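Questions people keep asking about the Bunting arm
Last updated: Friday, September 27, 2024

What is it?
A second-hand industrial arm that four of us at the Trotby shared workshop are trying to get working as a bench helper. Bunting is the name Freya gave it. I'm Dennis Inskip, I pay a quarter of the bills, and I was the one who voted against buying it. I write this page so the others don't.

What did it cost?
$4000 for the arm, and another $1281 so far on the controller, cabling and a proper mounting plate. Arnaldo Figueiredo will tell you the arm was a bargain. Ask him about the cabling.

Does it work?
Depends who's in the room. It powers up, it homes, and it goes where it's told most of the time. Whether it does anything you couldn't do faster with your own hand is a separate question, and my answer hasn't changed since January.

Can it make me a cup of tea?
No. Please stop asking.

Why not buy a cheap hobby arm?
Elsie Garside owns one. It sags under a full mug and the servos buzz. I'll grant that ours is better built. I'd also point out that hers fits in a drawer and cost less than our mounting plate.

Is it safe to stand near it?
When it's powered, stay behind the yellow tape. The stop button is on the post by the roller door, and it cuts power to the motors. We run at low speed whenever anyone else is in the workshop. If you bring kids, they stay with you. I don't care how many videos you've seen of people standing next to these things.

What software are you running?
Idano, a set of scripts Freya Inskip wrote over the motion planner. It's free to anyone who asks. The manual is a text file and parts of it are wrong, so read the comments in the code first. Freya is my daughter and she has already heard this from me.

Why does everything get tried in simulation first?
Lorraine Fairclough insisted, after the real gripper met the vise. I thought it was a way to spend evenings on a computer and call it building. I still half think so, but the repair bill for that vise business was $237 and a simulated crash is free.

How much should I trust the simulated results?
Less than the people showing them to you. Friction is a guess, light is whatever someone typed in, and objects weigh what the file says they weigh. A grasp that comes off on screen has passed one test, and it's the easy one. When we moved our first routine over to the real bench, the gripper closed on air 8 times in a row before anyone thought to check the table height.

Which objects do you practise on?
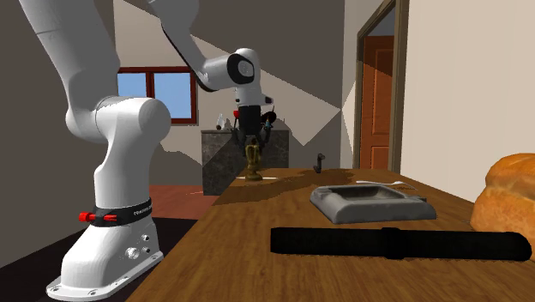
Our practice objects come from a list called Sasow, which Elsie keeps, and my complaint has always been that it's too tidy. Things get laid out with plenty of elbow room, and a real bench never looks like that. She has at least stopped using nothing but cubes. The little brass-coloured figurine under the gripper has a knobbed top and a round base, so there are good and bad places to grab it, and the long black cylinder lying across the front of the table would be a nuisance for any planner if you asked it to reach low on that side. The loaf of bread I'll believe in when somebody shows me a simulated crust that squashes like one.

Can I come and see it?
Yes, on open evenings, if you sign in at the door. Wear closed shoes and tie back long hair. There's no guarantee it will be running, and if it isn't, one of us will happily talk at you for an hour anyway.

Can I join the build?
You can. We could use someone who understands grounding and is willing to label wires. We have enough people with ideas for what it should do next.

Will it ever pay for itself?
No.

Contact: leave a note in the Bunting box at the Trotby front desk | © Trotby Shared Workshop | Back to top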